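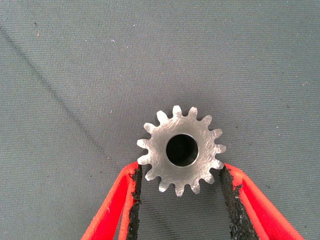 Small Gears and Where to Put Them Down

I do most of my fiddly bench work on a gray cloth, and I would sooner give up my good screwdrivers than that cloth. A spur gear set on bare wood has a way of rolling off toward the heating vent, and fabric lets it lie flat while you find your glasses. Shake the cloth out before you start, and run a fingertip around the teeth and inside the bore, feeling for burrs. A soft toothbrush gets into the gaps nicely. If you do find a rough spot, 400 grit paper and a light hand will usually take care of it, and I keep a scrap of 1000 for finishing.

Wipe the plate too, hole and all, and check that any pin sits firm. A bevel gear wants to go on straight, so bring it down slowly over the shaft and give it a tiny wiggle. Please don't reach for the hammer!

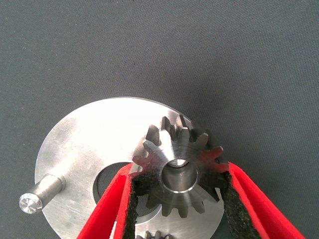 A reader from Sidville wrote in that she puts one drop of sewing machine oil on the shaft first, wipes it nearly dry, and hasn't had a gear bind on her since October. I've taken to doing the same.
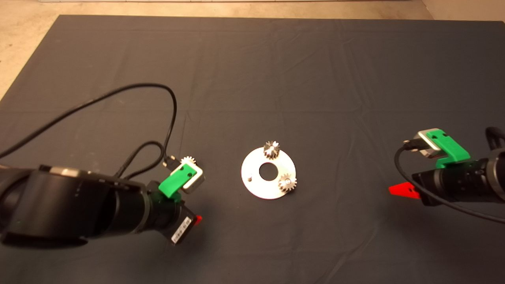
Laying out is the part I enjoy most, usually with coffee going and the radio on low. I like every piece on the cloth before anything gets fitted, and I go over each one with a rag as I set it down. A ring plate makes a handy little tray while you work, and a couple of spur gears will rest on it quite happily beside the peg until you're ready for them. Do smooth the creases first if your cloth has folds like mine, as tiny washers love to hide in there. When you quit for the night, fold the four corners in and tie the whole bundle with string.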